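12 shares
4 comments

Minutes of the monthly meeting of the Elline Laundry Cooperative, held in the upstairs room over the sorting floor

In the chair: Branislav Urban
Present: as per the sheet, which went around twice and came back with a coffee ring and one signature that may be a drawing of a fish.

1. Minutes of the previous meeting

Approved, after the word "shouting" was changed to "discussion" in item 5. The clerk wishes it recorded that she changed it under discussion.

2. Matters arising

The drain by the loading door has been looked at. It has not been fixed, but it has been looked at by someone with a better flashlight than last time. Carried over.

The Vinero account is now paid up to April. The chair asked that the person who rang Vinero every morning for two weeks be thanked by name. She asked not to be, in case she has to ring again.

3. Visit to Flernine

Most of the meeting went on this item. Seven minutes had been set aside for it.

The chair reported on the open day at Flernine, where members were invited to see a robot handle laundry. Flernine sent a minibus with 16 seats, and every seat was taken, two of them by people who had told the previous meeting that the whole thing was a waste of a morning. They said they had come for the lunch. The lunch was a roll.

The visit opened with a talk. The speaker told us that linen is one of the harder things you can ask a machine to deal with, because it has no fixed shape and never lands the same way twice. Members who have folded fitted sheets for a living received this news calmly. There were slides. One had an arrow going up, and it was asked what the arrow was measuring. The speaker said it was more of a direction.

We then moved to the demonstration hall, where the machine was put to work on white cloth. Visitors stood behind a yellow line and were asked not to lean. The chair leaned and was spoken to.

The job was to take hold of a piece, lift it, and find an edge that could be used for folding. A person does this without thinking, usually while talking about something else. The machine gave it its full attention. Flernine's people said the grip was the thing to watch, as the rest of the work depends on getting hold of one layer of cloth when you want one layer, and more when you want more.
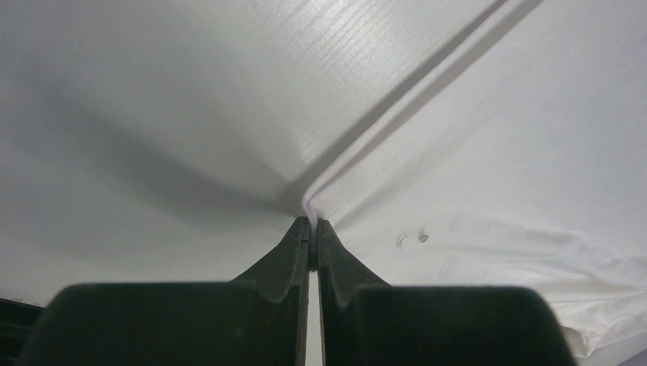
Štefanec, Wednesday, July 24, 2019

The heading above is the clerk's, from the notes she took at the visit, and the rest of item 3 follows those notes. She writes the place and date at the top of everything, including shopping lists, and was not willing to lose it in the typing up.

Notes on the grip: two dark fingers, wide at the base and narrow at the tips, holding a thin fold of white cloth right at the points. It takes less cloth than a person would. The cloth is pulled up to the pinch like a tent, with one long crease running away from it. There is a small round fastener close by the fingertips, and the ironing side wanted to know whether the machine knows about fasteners. The answer was long. The clerk has written "no?" and underlined it.

Notes on speed: the machine was given 40 pieces to get through before the roll. Flernine did not promise that it would finish them, and it was polite of everyone not to ask afterward. Our own people on the folding table were thinking about their piece rate the whole time, and it showed on their faces.

Notes on noise: quieter than our number two dryer. So is the railroad.

Notes on price: the brochure has a page headed "Price" with a telephone number on it. The chair rang the number from the parking lot and got the front desk of the building he had just left. He was told someone would call him back. Someone has, but only to ask if he enjoyed the visit.

Discussion followed. The folding table said that the machine's way of taking hold of a sheet was careful and rather nice to look at, and that they would not want it anywhere near the Monday hotel load. The drivers said they did not mind what folded the sheets as long as somebody had the van loaded by six. One member asked who would be blamed when a pillowcase went missing. It was felt that this was the best question anyone had asked on either day, and that it should have been put to Flernine.

The chair said he was in favor of progress and had always said so. He was reminded of the card reader. He said the card reader was a separate matter — and that it would have worked if people had stopped hitting it.

It was proposed that the cooperative invite Flernine to bring the machine to our own floor for a morning and try it on our own linen, including the bin nobody likes. Seconded from the folding table, with some relish. Carried, with 3 against.

Action: chair to write to Flernine. Chair to show the letter to the clerk before sending it.

4. Dryer number two

See "noise," above. Three quotes to be obtained. Action: drivers, who know a man.

5. Any other business

The missing chair from the break room is in the chair's office. He said he had wondered where it came from. To be returned.

Next meeting same place, same hour. Bring your own cup.

4 comments
12 shares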